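Spare parts, bad manners and the memory stick problem

I have spent most of this month teaching a robot arm to put memory into old desktop computers, a job I used to do as a teenager for pocket money and complained about then as well. The plan is simple enough. Someone steers the arm through the job, everything gets recorded, and after enough recordings the learning system is supposed to have a go by itself. "Enough" is the word we argue over at Kikeck, usually near the kettle.

Each try is called an episode, which makes it sound as though something happens in it. Mostly a gripper dithers over a motherboard.

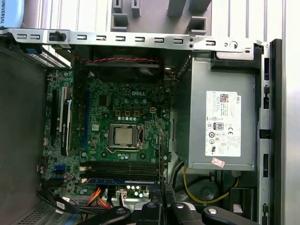 Two close views from the gripper, then the whole bench with a blue stick of RAM on its way in:
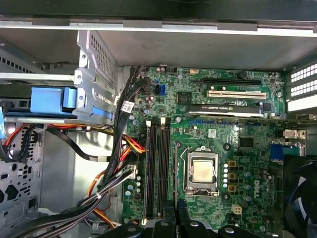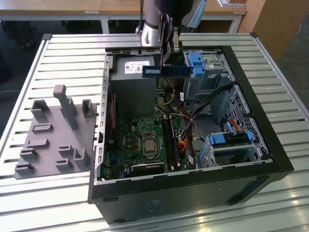 Csonka read a draft of this and wrote back that I was making it sound as if the machine were the slow one. Had I looked at my own recordings lately? In one of them, apparently, I hover over the slots for 14 seconds, lower the stick, think better of it, go back up and hover again. A learner can't tell a considered pause from a person wondering what's for lunch, and if I keep feeding it dithering then dithering is what I'll get.

Fair. I went back through the lot that evening with a mug of tea and a sinking feeling. I do have a style, and the style is reversing a caravan. I come in too high, drift left, correct, correct the correction and then press down as if I'm closing a suitcase. The early model had picked up the drift to the left beautifully. I was almost proud.

So we have new house rules. You decide where the stick is going before you start recording. You may stop once on the way down if you need to check the notch, and after that you commit. If it goes in crooked you're allowed to back out and try again, and we keep that one, with a tag, as the model ought to see a recovery now and then. If you drop the thing down the side of the case you say a rude word, mark it as a failure and carry on.

The tagging is its own small misery. Our tool for it is called Umness and it has opinions. It won't let you call an episode good until you've marked the moment of contact, and memory sticks don't have a moment of contact so much as a long, crunchy negotiation. One end clicks, the other sulks. I've been marking the second click and leaving a note. Csonka marks the first. We found this out after 13 batches – I'll let you imagine the tone of that conversation.

We're also shifting the case between episodes now, a little turn or a nudge along the bench. I resisted this for ages on the grounds that it was annoying, and it is. But a model trained on a case that never moves learns where the slot was last time and goes there with total confidence, whether or not there's a slot in the way.

Next up is taking the sticks out again, which needs the latches pushed back first. I have over two hours of that to record before the Zidix demo and I've already caught myself drifting left.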